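Workshop notebook, procession figures
July 24, 2019

Opened up the crates from Lerkmont this morning. They were packed in March, straight after the Shrove Tuesday parade, and had been sitting in the parish store since then. The store is damp at the back wall. Two of the giant heads have gone soft at the neck and the old bishop has mold inside the hat. The miller and his wife are fine.

Bishop: brushed out the mold outdoors, wearing a mask, then wiped the inside with alcohol. Left it upside down on the trestle by the window. Don't close the hat up again until it has had a full week. The gold on the front is original, so no water near it.

Neck rings: the cane is sound on both soft heads. The paper has let go where the shoulder pads rub. Cut back to firm material, three fingers or so above the ring. Will rebuild with the same torn brown paper as before.

Paste test. We have been using the wheat paste recipe written in the front of this book, with a bit of white glue added. Made four strips on Monday:
A, wheat paste only
B, wheat paste and white glue, usual mix
C, white glue thinned by half
D, rabbit skin glue, old jar

A bends and splits. B holds. C holds best but doesn't sand well, it drags and pills. D smells and I don't trust the jar. Staying with B. If anyone wants to try fresh rabbit skin glue, label it and keep it off the lunch shelf.

Weights. The miller came out at 18 kg with the frame and skirt on. Bearers at Lerkmont have complained about him for years, and he has to get up the steps to the church and then turn in the square for the dance. I would like to take the iron crosspiece out and put in ash. Ash blank is on the rack, marked M. Not cut yet.

Ribbons and rosettes. The Ovisdale people want 446 rosettes for their side of the parade, red and white, pinned, one for each household on the route. We have 189 left over in good shape. The faded ones can go on the wagon, where they'll be seen from farther off. Adamczyk has the red in stock but the white is a different width this year, a little narrower. Ordered a short roll to check before committing.

Also from Ovisdale: they are asking again if the figures can stay out until midnight on the Tuesday. At Lerkmont the custom is that they go in when the bell rings at eleven, and the bishop goes in last, walking backward. Our loan sheet says eleven. I don't mind changing it, but it's a question for both towns and I wrote back to say so.

Song sheets: print run is 1,000, same as last time. The third verse has a line missing in the old copy. I wrote to Tirnuston, where they sing the same tune with their own words, to ask what they have there.

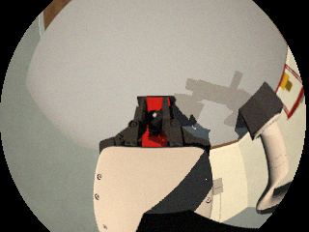

Tirnuston answered by email this afternoon that their third verse has the line about the baker's door, and that as far as they know it was always sung in Lerkmont too, until the sheets were retyped and it fell off the bottom of the page. They also say we have the chorus in the wrong place. With them it comes only after the second and fourth verses, and the drum carries the gap while the giants turn.

That would explain why the dance always runs short on music. Copied their verse into the back of this book in pencil. Want to hear it from one of the older singers before it goes to print.

To do:
Turn the bishop's hat tomorrow and check for smell
First layer on both necks, B mix, let it dry overnight
Cut ash crosspiece for the miller, dry fit only
Chase the white ribbon sample
Move empty crates off the floor, put battens under them before they go back to the store
Find out who has the key to the Lerkmont bell stairs, the drum is still up there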